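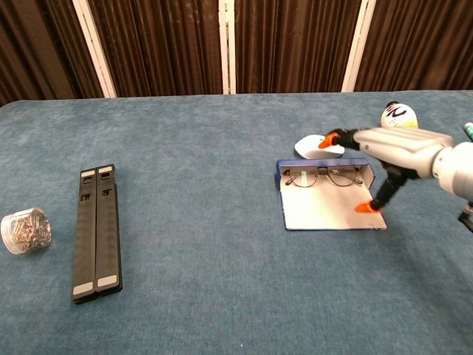
Reading time: 2 minutes

Desk Items and Personal Belongings: Frequently Asked Questions
Staltau Shared Study Rooms, Member Services

These questions are the ones most often received at the front desk. They apply to all tables in the Staltau building, including the curtained tables on the upper floor. Members of the Vasham reading room should consult the separate rules posted there.

What may I leave on a table when I step away?
Small everyday items may remain for up to 22 minutes: a computer mouse, a stand, a bottle with its cap closed, eyeglasses and their case. Bags, coats and laptops must go with you or be placed in a locker.

What happens if I am gone longer?
Staff will collect the items in a tray, label the tray with the table number and take it to the front desk. The table is then released to the next member.

Should I close my glasses case?
Yes. Glasses left in an open case collect dust and are easily knocked when a neighbor reaches across. If the glasses are in your case, please close the lid before leaving the table. Staff will not handle lenses except to close a case or move it to a tray.

May I clean my glasses at the table?
A dry cloth is permitted. Sprays are not, as they mark the table fabric. A sink and paper towels are available next to the lockers.

Why are the tables covered in fabric?
The covers reduce noise and protect the surface underneath. They are changed every February and again before the fall term. Please do not remove, fold back or pin anything to a cover.

Will a mouse work on the fabric?
Most do. Members who find the pointer slow or uneven may borrow a hard mat from the front desk. Mats must be returned the same day.

Where should I put my stand when it is not in use?
Fold it and lay it flat, well inside your own half of the table. Stands left upright tend to tip over.

Are drinks allowed?
Bottles with a screw cap or a locking lid are allowed. Open cups are not. Keep bottles toward the back of the table and away from electronic items. Spills should be reported at once so that the cover can be changed.

May I open the curtains?
Members may adjust the curtains nearest their own table. Please ask your neighbors first and return the curtains to their closed position when you leave.

I have lost something. Whom should I contact?
Call extension 1162 or speak to Lungile Engelbrecht at the front desk. Describe the item and give the table number if you remember it. Glasses are held for 16 weeks and all other items for 2 weeks. Unclaimed glasses are then passed to the Bognár optical shop for reuse.

Can someone else collect my property?
Yes, with a signed note from you and a form of identification. The note may be sent in advance to Sipho Jacobs, Member Services.

Is Staltau responsible for damaged items?
No. Belongings are left on the tables at the owner's risk. Lockers are available to all members free of charge, and keys are issued at the front desk until 8:30 p.m.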